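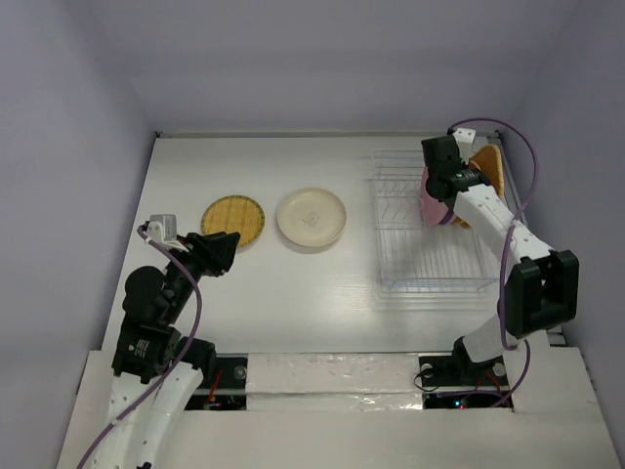

Round placemat and white plate on the table, with the pink plate held at the dish rack.

Progress report to the Ververidis fund
Tableware and drying work, second period
Prepared by Réka Erdős, Sevport
22 May 2021

Summary

Work in this period was on the plate and placemat part of the project. The shopping and the setting up of the table are done. The written routine for clearing and racking is in its second draft. The cups and cutlery part has not started and will move to the next period, as agreed with Kosmas Giannakopoulos when we spoke after the first report.

What was done

We settled on one kind of dish rack. The clear plastic one with upright dividers was chosen over the steel rack we used before. The steel rack left gray lines on the white plates and we spent too much time rubbing them off. The clear one sits on its own tray, so drips stay off the table. Its weak point is that it is hard to see against a white top. Markos Sotiropoulos would like a strip of colored tape along the tray edge and I have no objection, provided it comes off cleanly.

The plates are plain and round, in white and pink. The pink ones were added at the request of the Waltia office, who wanted a color that shows up from the other side of the room. We looked at patterned plates too and decided against them for now.

The placemats are round and woven. We have them in golden yellow with a darker border, and also in tan. They took longer to get right than the plates did. The first lot, bought from Jamo, curled at the rim after a few weeks and would not lie flat next to a plate. Jamo took them back without argument and gave us credit, which went toward the rack.

The routine

The first draft treated placemats as something to wipe and stack. In practice people put them in the rack with the plates, on edge, and that works well enough as long as they go toward the back and the plates go in front. The second draft says this. It also says that a plate goes down beside its placemat while the table is being sorted, so that both can be looked over before anything is racked.

Markos Vlachopoulos checked the draft against the old Sevport kitchen sheet and found 3 steps that said the same thing in different words. Those have been cut. He also asked whether plates should face left or right in the rack. We have left that open – it made no difference that he or I could find.

Spending

The budget for this part was 500 euros. We are inside it. The rack, the plates and the second lot of placemats are all paid for, and the only bill still open is for the wall paint, a pale lavender gray. Receipts are with Makis Karagiannis and can be sent on request.

Problems and delays

The return of the placemats cost us time. We had planned to finish the second draft earlier in the period and could not, as there was no sense in writing about storage for mats that were going back.

The pink plates are a different make from the white ones. They stand in the rack without trouble, but they do not stack neatly with the white ones in the cupboard. For now the two colors are kept on separate shelves. If the fund is willing, we would replace the white plates with the same make later on.

Next period

Finish the second draft and have it read by five people who have not seen the first.
Mark the tray edge and check that the tape survives washing.
Choose cups and a cutlery holder that fit beside the rack.
Decide on the white plates once we have an answer from you.

The next report will reach you in September. Questions before then can come to me or to Kosmas.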